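Strategy games > Lotum > Campaign and supply

Larkov units out of supply every winter in the Lotum campaign, what am I missing?

Gülizar Demirtaş
21 August 2025

I'm playing the long campaign in Lotum as Larkov and I have now lost the same army twice. Everything goes well until I cross the river at Sarıgül. I take the town, move the main group up towards Vernano, and then in November the supply icon goes from yellow to red on nearly every unit in the space of two turns. After that they can't attack, and the other side simply walks around them.

I have a depot in the capital and another in Sarıgül itself. The Sarıgül depot says it has 300 points in it, so I don't think the stock is the problem. The road on the map looks unbroken from the depot to the front. I've tried setting the whole army to high priority and it made no difference that I could see.

Difficulty is normal, weather is on, no mods. I'm a fairly new player and only finished the tutorial campaign before this one. I would like to know whether I should be building more depots, whether the winter penalty is meant to be this hard, and whether there's any way to save the current game. I'm on turn 90 and don't want to start again if I can help it.

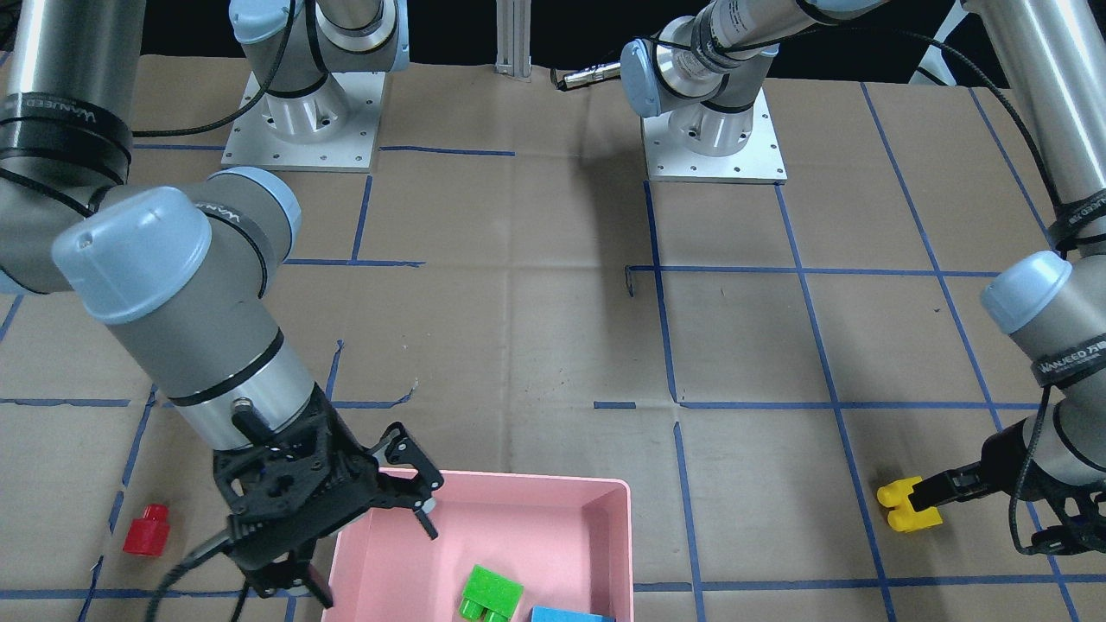 Muammer Saraç

Your stock is fine, it's the throughput. A depot can hold a lot and still only send out a small part of it each turn. Click on the Sarıgül depot and open the second tab. There is a line for "outgoing", and that number is what matters. A captured depot starts at level one and stays there until you pay to raise it. Most people miss it, as the first tab only shows what is stored.

Level one is enough for a small force in summer. In November the cost of moving supply along a dirt road doubles, and the Sarıgül to Vernano road is dirt all the way once you are past the bridge. So the same depot now feeds half of what it fed before, and your army goes red.

Raise the depot to level three before the weather turns. It takes seven turns, and it can't be hurried, so start as soon as you take the town. You also need an engineer unit sitting in the town for the whole time. If you move it out the work stops, and you get no message.

High priority does nothing in your case. It only decides who gets fed first when several armies draw on the same depot. If you set everyone to high it's the same as setting everyone to normal.

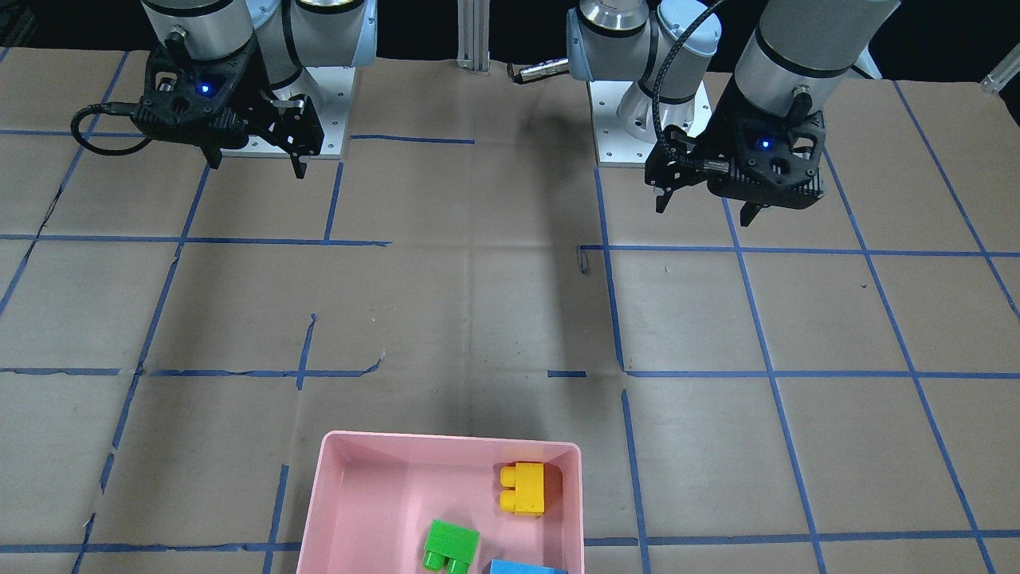

Blue tape grid on brown paper, with toy blocks in a pink bin.

For the game you have now, pull back everything that isn't infantry. Tanks and heavy guns eat most of the supply even when they are standing still. Put them on the Sarıgül side of the river and the infantry should go back to yellow in a couple of turns. Yellow units can hold a line, they just can't do much else. Then wait for spring. You'll lose Vernano if you have already taken it, but you'll keep the army, and Vernano is easy enough to take again.

Barış Akgül

Just turn weather off in the options. You can do it in the middle of a campaign. I never play with it on.

Saadet Öztürkmen

I agree with most of what Muammer wrote, but a few things to add from the Larkov side, as I have played them more than the others.

First, check the bridge. A bridge has its own limit, separate from the road, and the map doesn't draw it. Hover over the crossing and hold the info key. If it was fought over when you took the town it is probably damaged, and a damaged bridge will hold you back whatever level the depot is. The same engineer can't repair the bridge and work on the depot at the same time, so bring two. I do the bridge first.

Second, Larkov can build field depots, which most of the other factions can't. They are under the logistics menu and not the building menu, so they are easy to overlook. A field depot doesn't store much but it resets the road distance, and distance is what the winter cost is worked out from. I put one at the crossroads about halfway to Vernano, with a single infantry unit on top of it.

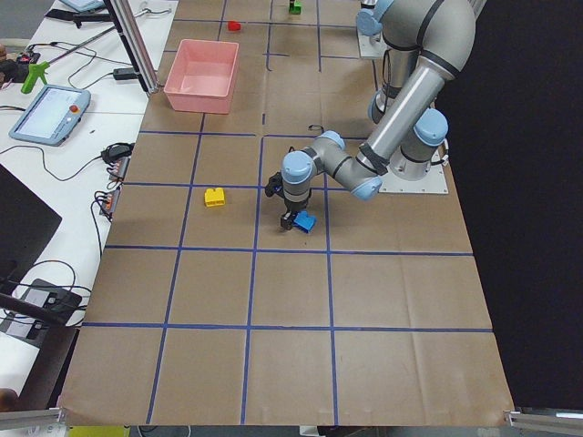 Don't put it in the forest square next to the crossroads, even though it looks safer. It counts as off road there and you will get almost nothing through it. I lost a whole winter to that.

Third, the rail line. It runs from your capital to the north of Sarıgül and most players leave it broken as the repair looks expensive. It is expensive, but trains ignore the weather completely. If you repair it during the summer you can bring supply in north of the river and never depend on the bridge at all. On turn 90 it's too late for this winter. For next year I would do it before anything else.
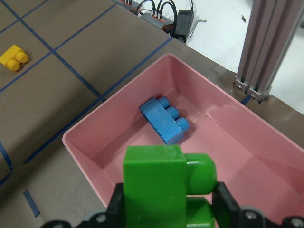 As for turning weather off, it does work, but the computer side gets the same benefit, and in my game it attacked straight away with units that had been sitting in the snow. Save before you try it.

The winter penalty is meant to be hard on normal, by the way. On easy the road cost goes up by half and doesn't double, so if you do end up starting again that might suit you better for a first long campaign.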